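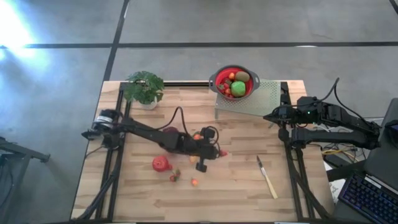 Flinelari: fruit-into-colander set

README, last touched September 25, 2022

What this is

Play produce on a wood table, a red collapsible colander up on a low green stand, and the business of getting one into the other. Part of the Ustlow kitchen sets. If you wanted the dishes, those are in Colus, different folder, different readme.

Contents

400 episodes, one folder each
notes.txt in each folder (short, sometimes very short)
items.csv, list of names we used for the produce
split.txt, train and held out

Episodes are numbered from 0. Folder 17 is missing on purpose, bad timestamps, don't go looking for it.

The produce

All toy. Strawberries come in more than one size, and some are joined together by their green leaves, so picking one can bring its neighbor along. We label that as one item, "strawberry_bunch". Earlier notes say "strawberries x2", same thing, haven't fixed them all.

Kiwi is the fuzzy one. The yellow-orange pepper is "pepper", no color in the name.

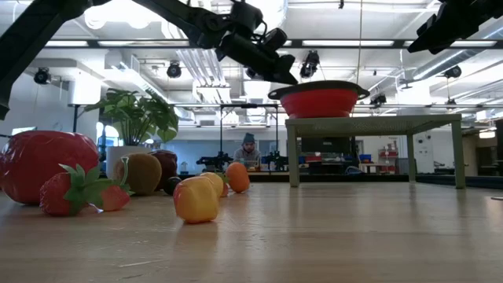
Dark red round one is "plum" everywhere in items.csv. Rahimi's list had it as something else, ignore that. The small orange ones are all "orange_small", we gave up on telling them apart. The bigger apricot-looking one has its own name, "apricot". Lemon is lemon.

Green apple: some notes say lime. Its the same item, use "apple_green".

The colander

Red inside, gray rim. "bowl" and "colander" both show up in the notes and mean the same thing. It folds flat but is always labeled as open. The stand under it is "rack" in items.csv and "green table" in the older notes.

Labels

An item counts as in once it is resting inside the rim. On top of other fruit is fine. Leaves poking out over the edge is fine. Balanced on the rim is NOT in, mark it "edge".

Order doesn't matter. No target layout for the pile either.
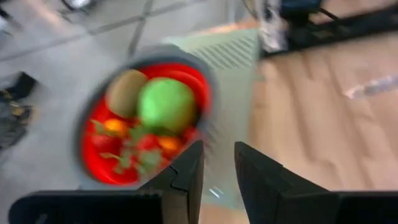 Kiwi, green fruit, strawberries and small orange ones in the colander.

Known problems

Red on red. Strawberries against the inside of the colander are hard to pick out, worse when things are blurred. Check the leaves first, they're the easiest thing to spot.
Shiny tabletop, overhead lights reflect in it. Watch out if you threshold on brightness.
2 folders have empty notes files. Labels are ok.
Spelling of colander is all over the place (collander, calander). Search for all of them.

To do

October: merge the old item names, recheck every "edge" label, get the total up to 600. Probly also a second pass on the strawberry bunches.

Questions, wrong labels, missing files: Alcides Lacerda. Put the folder number in the subject line please.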